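Tapsell print room, September, notes from 9:40 on

Profile check on the Trarnance matte stock, second batch. Printed the 1056-patch target at the standard setting, high-speed off, platen gap wide. Left the sheets to dry overnight under plain interleaf, then read them this morning.

Gray ramp is neutral down to patch 18. Below that it drifts warm, more than the first batch did. Black ink choice confirmed as matte in the driver log, so that isn't it.

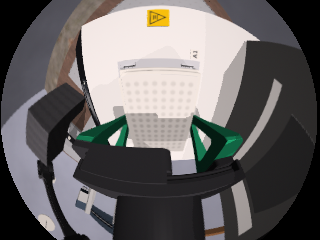
Reread the bottom rows with the white tile recleaned. Same drift, so the reading is good and the paper or the ink limit has moved. Dropped total ink by 5 percent and reprinted the shadow rows only. Drift smaller, maximum black slightly weaker. Bayu Rahman's portrait file looks fine at the new limit; the night street file from Huvilport still blocks up in the coat.

Haven't tried the old profile on the new batch yet. Need one sheet of batch one for a side by side, and there are five left in the drawer. 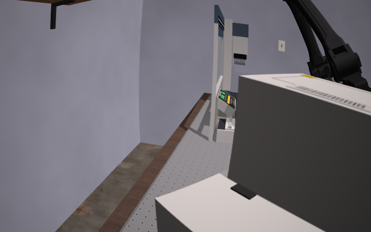

Mereana Nepia: don't use those five, they're promised for the Drirberg reprint. I have trimmed offcuts from batch one, wide enough for the shadow rows.

Offcuts it is. Feed from the rear slot, single sheet, same ink limit. Read tomorrow after 10.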